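Havton Asks Residents to Hand Over Their Orphaned Lids

Plamis kitchen exchange returns in October with 1133 parts already on the shelf

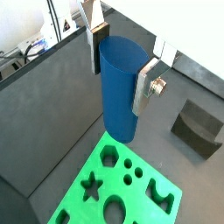
A blue open-topped cylinder above a green board.

HAVTON – Plamis, the household swap service based on Bickerstaff Road, will open its second Lid and Vessel Exchange this October, inviting residents to bring in every container that has lost its top and every top that has outlived its container. The service believes the two groups should meet.

The first exchange, held in the spring, drew 147 households and a quantity of margarine tubs that Plamis has asked people not to repeat. By closing time the sorting tables had produced 41 complete matches, including a casserole dish reunited with a lid that had spent years two streets away, holding up a houseplant.

"People come in looking guilty, as if they'd done something to the lid," said Shaimaa Ouali, who runs the exchange. "I tell them to put it on the table and have a cup of coffee. We've all got the drawer."

The shelf at Plamis now holds 1133 unmatched parts, sorted by shape and then by width across the rim. Round items have their own wall. Square items with rounded corners have been placed next to round items with flat sides, following a disagreement in June that Ouali describes as "settled for now."

New this season is a measuring table, paid for by the Barkadis Fund for Small Repairs. Visitors can have a jar, pot, tumbler or canister measured across the opening and leave with a paper tag showing its size. Tagged items go home with their owners, and Plamis will call if something suitable turns up. The service has 34 people on its call list already, one of whom is waiting for the glass knob of a coffee percolator and has been told to be patient.

The exchange will accept glass, metal, ceramic and hard plastic. Items should be washed, including the groove where the seal goes. Plamis cannot take pressure cooker parts, baby bottles, anything with a cracked rim, or lids that are "nearly" the right size and have been forced. Thermos stoppers are welcome and have been given a basket.

There is no charge to bring an item or take one away. Anyone removing more than a shopping bag's worth will be asked, politely, what they are building.

Doors open at 10 a.m. and close at 3 p.m. The measuring table stops at 2:30 so that the tags can be written up. Parking behind the building is limited, and the bicycle rack is by the side door.

About Plamis
Plamis collects, sorts and passes on household goods in Havton. It also runs a button library and a lending shelf for cake pans, several of which are overdue.

Press contact
Shaimaa Ouali, Plamis, Bickerstaff Road, Havton. Interviews and shelf visits by arrangement. Reporters are welcome to bring a lid.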